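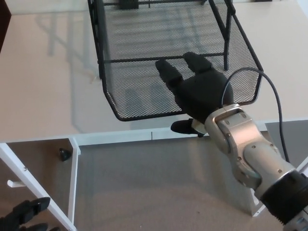
Page last changed: 2022-11-10

About Brullamley

Brullamley is a small test house. Companies that build or buy robots for homes, laundries, shops and light assembly send them to us, and we find out which chores the machines can do without a person standing by. We do not build robots and we do not sell them. We write reports.

The company was started by Filipa Carvalho and Eduardo Barreto, who had both worked in appliance testing. Customers kept asking them whether a robot arm could load a dishwasher or empty a basket, and there was no plain answer to give. They began keeping a list of chores and trying them. The list now has 26 chores on it.

What we test

Each chore is written out the way you would write it for a new employee on the first morning. Reach into a wire basket. Pick up one item and set it on the table. Move the basket to the other end of the table without tipping it. Fold a hand towel. Sort screws by length into cups. Wipe a counter, including the corners.

Most of the work is done on ordinary tables with ordinary household goods. Wire mesh is on the list because it gives machines trouble. It has gaps, it throws shadows, and a fingertip can catch in it. A person reaches into a mesh basket without thinking about the rails. A robotic hand has to find the opening, clear the front edge and keep its thumb out of the way, and small errors in where it believes the rim is will show up at once.

A full test is 400 tries per chore. We count a try as done only if the chore was finished, nothing was dropped or bent, and no one stepped in. Half-finished tries are written up but not counted.

Can machines do the chores yet?

Some of them, some of the time. The answer depends on the chore far more than on the price of the machine.

Moving a rigid item from one known spot to another is in good shape. In our last full round the best machine finished 333 of 400 tries at taking a single item out of a basket and putting it down. For a shop floor with a person nearby, that may be useful. For an empty house it means a failure in every handful of tries, and most owners would not put up with it.

Cloth is poor. Towels slide, bunch up and hide their own corners. Anything wet is poor. Chores with two steps that depend on each other are worse than either step alone, and machines still do badly at noticing that the first step went wrong.

Speed is a separate matter. We record it but do not score it. A slow machine that works overnight can still be worth having.

Who we are

Filipa Carvalho runs the company and signs every report.

Eduardo Barreto designs the tests and looks after the chore list.

Zulmira Salgado is in charge of the test floor. She came from a commercial laundry, and most of the cloth chores are hers.

Deolinda Gouveia handles data and writes the first draft of each report.

Lurdes Bastos answers the phone, books test time and sends out invoices.

Who we work for

Our customers are robot makers, laundry and kitchen operators, and a few insurers. Iltine and Bozkurt have both been with us since the first year. Customers pay the same fee whatever the result, and they see the report when it is finished. They may add a written reply of up to one page, which we print at the back. They may not change our text.

We have 492 test sessions on file. Customers can ask for the records of their own sessions at any time.

Booking

The test floor is closed for the second half of December. Requests for next year should say which chores you want tested, how much the machine weighs, what power it needs and whether it comes with its own stand. Send a drawing of the hand if you have one. Lurdes will reply with open dates and a price.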